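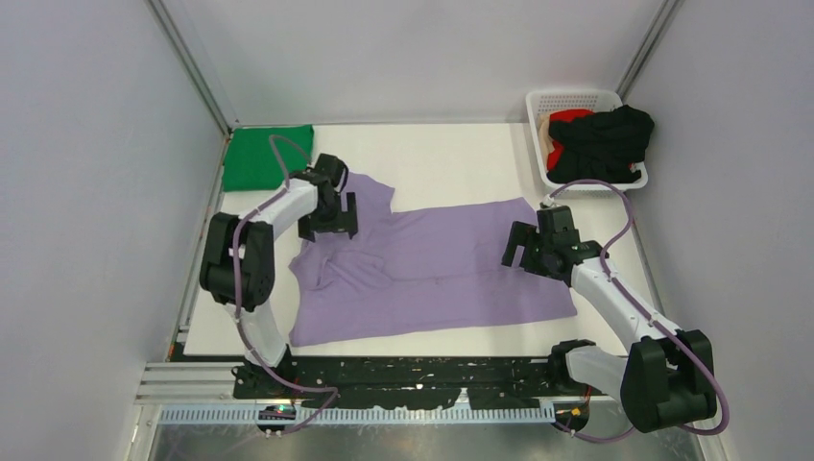 June 18, 2022

Rules for a two-arm folding cell, revision three

The first version of our cell rules was a single page taped to a door at Skornholm. It covered the emergency stop and nothing else. The second version ran to 12 pages and people stopped reading it at the third. What follows is the third version, or at least the parts that I think apply outside our own shop. The scope is small tabletop cells with two light arms working on clothes and other soft goods.

1. Fix the start state in writing

A rigid part has a pose. A T-shirt has a pose plus every crease in it. If the operator decides on the spot how rumpled a shirt should be, the results from two operators can't be compared. We now name four start states: flat, one side bunched, crossed sleeves, and dropped. Dropped means released from a height of 12 inches with no correction afterward. The start state goes in the log before the run starts. An entry made after the run is struck out.

The bunched state gives the most trouble in review. Operators tend to tidy the fabric with the side of a hand on the way out of the cell, usually without noticing. The rule is that once the shirt is released, it isn't touched again. If it lands wrong, pick it up and start over.

2. Keep finished and waiting pieces in fixed places

Folded work goes in one back corner and the basket of unfolded work goes in the other. Which side is which doesn't matter much, as long as it is the same in every cell of the same type. We had two cells mirrored for most of a year and the logs from that period are close to useless.

Garments hanging over the rim of a basket are a gray area. Revision two banned them outright. Revision three allows them if nothing hangs below the basket base and nothing enters the swept volume of the nearer wrist. I argued for keeping the ban and lost.

3. Cable dressing

External cables on the arms get a service loop at each joint they cross. Check the loop at full reach and at full fold, since a loop that clears at one will often snag at the other. The check is done by hand with the drives off. Ties go on the link, never on the joint housing.

Use a cable color that isn't used for anything else in the cell. It makes the inspection faster. It also means a colored shirt can hide a cable from a camera-based check, so the check should be run on a bare table.

4. Gripper approach

Over fabric, the fingers are open before the descent starts. Opening during descent catches loose cloth on the fingertips, and the shirt moves before the grasp is recorded. We require a hold above the cloth with both grippers open and no commanded motion, and only then the descent. The hold adds a little to cycle time. Roscoe Kapoor has asked twice for it to be removed on the Trondbridge line and I have said no twice. The request is on file.

Both arms may hover over the same garment. They may not both descend within the same half of it unless the program names a leading arm. The following arm waits for a grasp signal. A timer is not accepted as a substitute.

5. Panels, lighting and surface

Plain, pale, matte panels on the sides and back. No notices inside the cell, including this one. The work surface is wiped at the start of each shift and inspected for burrs at the edges, where knit fabric will pull a thread. Reflective floor plate outside the work surface is allowed if it stays out of the vision region.

6. Indicator lights

Any exposed board with status lights needs a card near the cell door saying what each light means. Before August we had none of these cards and relied on two people who knew. The card must give the revision of the board it describes.

7. Logging

Each run gets a number, a start state, a garment code and an outcome. Outcomes are pass, fail and void. Void is for a broken rule, whatever the fold looks like. Of the 2912 runs I audited for this revision, 79 should have been marked void and were marked pass. Most were section 1 problems. A few were section 4.

Open items

Bonsu wants a rule for damp garments. I don't have enough data to write one. Pula uses a hold of 60 milliseconds in section 4, which I consider too short for jersey knit, but their fingertips differ from ours and I haven't tested them. The basket clause in section 2 gets reviewed at the next revision, and I will be bringing the ban up again.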